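4.2 What the table tells us

The claim that shared tables make strangers talk to one another has had a long and mostly untroubled life in the literature on cafés, libraries and waiting areas. We came to this study doubting it, and the results in section 4.1 have not done much to change our minds. Of the 307 sittings logged at the two sites, 82 included any spoken exchange between people who had arrived separately. That figure looks respectable until one reads the notes. Most of the exchanges were requests to move a chair, to pass along the table or to mind a bag. Jasley (our name for the first site) had more of them than Kameck, but Jasley also had fewer chairs, and a shortage of chairs will make people talk whether or not the table is round.

Siddiqui's argument, which has been repeated often enough to pass for a finding, is that a round top removes the head of the table and so removes the rank that goes with it. People are said to feel more equal and therefore more willing to speak. We can find no direct test of this in the original essay. It rests on a handful of visits to one building, written up afterwards, and the author had helped choose the furniture. Later papers cite the essay, then cite one another. By the time the idea reaches a fit-out guide it has become a rule of thumb about the diameter of the top.

Part of the trouble is that shape is almost never the only thing that changes. When a venue swaps its small square tables for large round ones, it usually changes the lighting, the spacing and the things placed on the tables as well. Flurkitz makes this point in a footnote and then ignores it for the remainder of the chapter. We think the things placed on the tables deserve more attention than the tables. A sign card is a message from the management. A mat marks out a middle, and a middle suggests that something is meant to happen there. Visitors may be responding to either one, or to neither, and a study that records only the shape and size of the top cannot tell the difference.

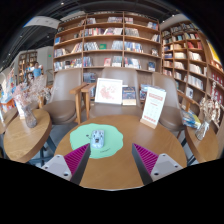
Figure 2. Round wooden table with a green mat at the centre and a sign card in a wooden base toward the back.

It is tempting to treat a dressed table of this kind as an invitation, and several of the people we interviewed did use that word. We are wary of leaning on it. The interviews took place after the sittings, and the question we asked ("Did anything about the table make you feel you could join in?") more or less hands over the answer. When Teodoro Arriaga went back over the transcripts he found that those who mentioned an invitation were no more likely to have spoken to a stranger than those who did not. They remembered a friendly table and behaved as they would have at any other. Asked later to describe what had been on it, a good many could not.

There is a second reading, which we owe to an anonymous reviewer of an earlier draft. It holds that the centre of a large round table is useful because it belongs to no one in particular. Nobody's cup or laptop reaches that far, and an object left there can be looked at without looking at a person. This is a more modest claim than Siddiqui's and we find it easier to believe. It would also explain a pattern we had not expected: at Kameck, the exchanges that went beyond chairs and bags were mostly remarks about something on the table. The numbers are too small to carry any weight, though, and we report the pattern only so that others can go looking for it with a better design than ours.

What would a better design involve? At the least, the same tops with and without their objects, in the same room, over a period long enough for the regulars to stop noticing. It would mean recording silence with the same care as speech. Our own log sheet had a box for "interaction" and none for a person glancing up, thinking better of it and going back to a book, and our observers told us this happened all afternoon. It would also mean asking whether talk is the right thing to measure in the first place. Several visitors at Jasley chose the large table because they expected to be left alone there, in company. On our coding they count as failures of the furniture. They did not seem to think so.

We therefore make no recommendation about table shape. The guides that do are relying on a thin base, and the venues that follow them are spending real money on it. In section 4.3 we turn to seating distance, where the evidence is older, duller and somewhat more solid.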